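Vunon Home Blood Pressure Monitor, upper arm: review after eight months

Date of review: 23/01/2021

The Vunon is an automatic upper arm monitor aimed at people who have been asked to keep readings at home between clinic visits. I bought mine in May and have used it on most mornings and evenings. It replaced an older Jevel wrist unit, which I kept for comparison.

What is in the box

Main unit, one cuff in the standard adult size, a mains adaptor, four AA batteries, a soft pouch and a printed manual. A larger cuff is sold separately. Measure the upper arm halfway between shoulder and elbow before ordering. If the figure falls outside the range printed on the cuff, order the other one and do not try to make the standard cuff do. A cuff that is too small tends to read high, and the error can be large enough to matter.

Setting up

The clock has to be set before the first reading, using two buttons on the side. The procedure is poorly explained in the manual. Hold the left button until the year flashes, step forward with the right button, and confirm with the left. The clock is lost if the batteries are out for more than a minute or so, even though stored readings are kept. Anyone handing a record to a doctor should check the time after each battery change.

The cuff tube connects with a push fit on the left side. It is a firm fit and has not worked loose. The tube is short. With the unit on a dining table and the arm resting beside it there is enough slack, but on a low coffee table there is not.

Taking a reading

A reading takes under a minute. Inflation is quiet compared with the Jevel and the pump does not overshoot much. If the unit detects movement it shows a symbol and carries on, and the result is stored with the symbol beside it. I would have preferred the option to discard it. There is an averaging mode which takes 3 readings a minute apart and stores the mean. This is the mode I use. The first reading of the set is usually the highest, as it is for many people, and you can scroll back to see the separate values.

The display is large and has good contrast, but no backlight. Systolic, diastolic and pulse are stacked in that order. A coloured bar at the side gives a rough category. I ignore it, as the bands do not match the ones my surgery uses for home readings.

Agreement with other devices

I took the unit to the surgery and the nurse measured the same arm with the practice machine. The Vunon read slightly higher on systolic and almost the same on diastolic, which she considered acceptable. The Jevel wrist unit disagreed with both, and its results shifted noticeably with the height of the wrist. One session of this kind is not a validation. Before buying any monitor, look for it on a published list of clinically validated devices, and check the exact model number, as makers sell similar cases with different electronics.

The monitor also has an irregular pulse indicator. It has appeared on mine a handful of times. It is not a diagnosis and cannot replace an ECG. If it appears repeatedly, report it. 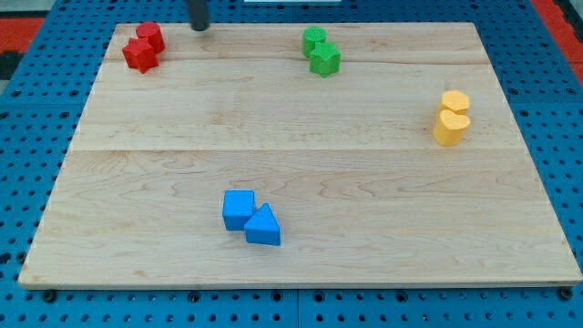

Memory is 420 readings, split between two users by a slide switch on the front. The switch is easily knocked, and I have twice stored my own figures under the second user. There is no way to move a reading across afterwards.

Transfer to a computer is by USB cable, with a small program to download. It produces a plain table of date, time and values, which opens in any spreadsheet. The phone app, called Flistmont, does the same over Bluetooth and draws a chart, but it asks for an account, and the chart cannot be printed at a readable size. I stopped using it and went back to the cable.

Power and wear

The manual claims 2,000 measurements from a set of alkaline batteries. I did not get near this, but I use the averaging mode, and each set counts as several inflations. The mains adaptor is the better choice if the unit stays in one place. The cuff fastening still grips well, although it collects lint and needs picking clean. The outer fabric has begun to fray at one corner. A replacement cuff from Nwankwo, a third-party supplier, is cheaper than the original, but it is not listed as compatible in the manual and I have not tried it.

Points for

Quiet pump, clear display, useful averaging mode, simple file export.

Points against

Short tube, exposed user switch, clock lost at battery changes, no backlight, app of little use.

Rating: 8 out of 10. A longer tube and a recessed switch would be worth another point. Do not alter any medication on the strength of home readings without speaking to whoever prescribes it.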